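Wet Lab Notebook, Winton Building
15/11/2019
Entry by: Piroska Illés
Present: Su-chen Yen, Wahyudi Subramaniam

Closure practice continued on tissue block 17. The work concerns a running closure of a single long incision, started from a tied stitch at the left end. Tails on the anchor knot are to be cut short, as agreed in February.
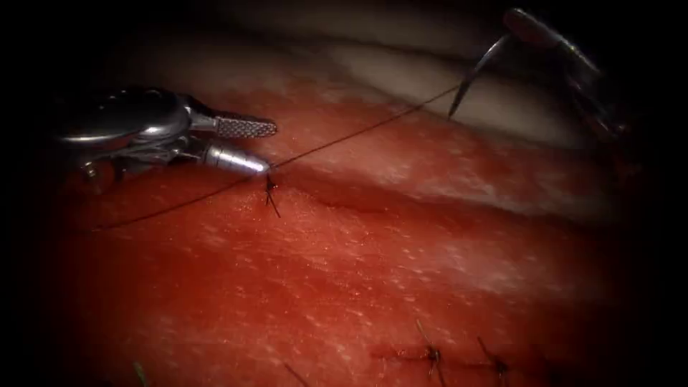
Dr. Yen asked that the thread be kept under light tension between passes, and that each bite be taken at an even distance from the edge of the incision. Mr. Subramaniam will record bite spacing on the Hestska sheet. Spacing is to be entered in millimeters only.

Stock: 2 packs of suture remain in the cabinet. Order placed with Finda under reference 427.

Outstanding: Chun-yin Huang to confirm whether block 18 may be cut from the same piece. Storage log to be signed by S. Fortin.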